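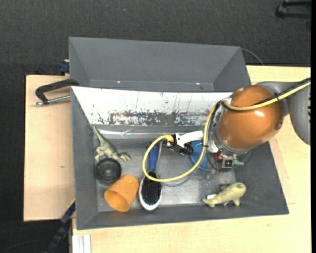
Lost property talk, Gulness library evening, 6 June 2026
Speaker: Charmaine Zwane

Water first. Check the clicker. Satish has the spare battery.

Opening
Thank them for coming. Say I ran the lost property office at Wirnivberg station for longer than I meant to. Ask who has lost an umbrella on a train. Wait for hands. Ask who went back for it. Wait for far fewer hands.

Slide 2: the ledger
Last October we logged 290 items. 114 were gloves, and I mean single gloves. People don't lose pairs. Mirjam Hendriks kept a drawer of lefts and a drawer of rights and used to introduce them to each other on slow afternoons. One match in all that time, and both halves belonged to different women.

Slide 3: how people describe their things
Read out the phone calls. "It's a black bag." "It's a normal black bag." "You'd know it if you saw it." Pause here, they usually laugh. If they don't, go straight to the dentures.

The dentures: keep it short. He came in, tried them, said thank you and left. We found out the next morning they weren't his. Do not do the voice.

Slide 4: toys
Slow down for this one. Adults will give up on a coat worth more than my car. A parent will phone every day for a stuffed rabbit with one ear. Chandrasekhar Krishnan once drove a plush walrus to Jutemska on his day off and claimed he had errands there. There are no errands in Jutemska.

Slide 5: what to do
Write your phone number inside things. Not your name, we have plenty of names. Call the same day. Mention the scratch, the stain, the gum in the pocket. We have already seen the gum.

If running over, skip the trombone.

Questions
Somebody will ask whether we kept the good stuff. Answer: it went to auction after 100 days, and I was outbid on the bicycle.

Remind them coats are on the rack by the door. Take mine.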